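Ilus - a small toolkit for two-arm cloth handling

Ilus is the software we use to record, replay and check cloth-handling runs on a pair of hobby-sized arms. It started as a folder of scripts that Shivam Sachdeva kept on his laptop, and it grew until the rest of us wanted it too, so we gave it a name and a proper layout. If you have two arms with wrist cameras and a pile of laundry, you should be able to get something going in an afternoon. Please write to us if you can't!

What's in the package

drikik is the control loop. It reads both arms, sends joint targets and keeps the two sides on a shared clock. The default rate is 15 Hz, which is slow by some people's standards but suits fabric nicely.

mekside is the perception part. It finds cloth edges in the wrist views, guesses which layer is on top, and hands a grasp point to the planner along with a confidence score.

mackay is the viewer and labeling tool. Morag Baxter wrote nearly all of it, and the keyboard shortcuts are hers, so if you find them odd (J to go back, semicolon to go forward) she is very willing to explain.

Getting started

You'll need Python 3.10 or newer. Clone the repository, make a fresh environment, and run pip install -e . from the top folder. Then run ilus doctor, which looks for the arms and cameras and prints a plain list of whatever it couldn't find. Calibrate each arm with ilus calibrate left and ilus calibrate right before your first session, and again any time you take a gripper off.

To record, use ilus record --task handoff. Press the space bar to start an episode and again to stop it. Episodes land in the data folder, one directory each, with joint states, both camera streams and a short notes file that we do hope you'll fill in.

The sample set

We ship 311 episodes, recorded in January, split across 12 tasks. Most last about a minute. The labels cover grasp, release, handoff and slip, and every label was checked in mackay by a second person. 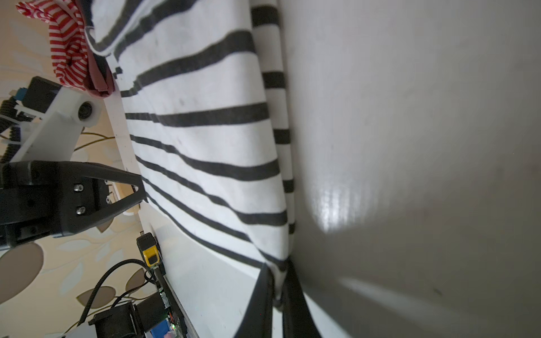
Edge detection in mekside looks for long, continuous changes in brightness, and printed fabric gives it a lot of those to chew on. On a cloth like the white one with dark gray stripes, the bends in the pattern are a helpful hint about where a fold lies, but each stripe is also a candidate edge, and version 2 of the detector still picks the wrong one now and then. Setting pattern_mode to stripes in the config makes it weigh the direction of neighboring lines first - slower, but a good deal steadier. The other arm's gripper can also come into view with its tip right on the fabric, so leave mask_other_arm on unless you have a reason to turn it off.

Known problems

Bright glare on smooth surfaces can be read as a cloth corner. Lowering the exposure helps. Replay drifts if the two arms were calibrated in different sessions, and the viewer sometimes forgets its window size on a second monitor.

Bug reports are welcome in the issue tracker. Please attach the output of ilus doctor and the notes file from the episode.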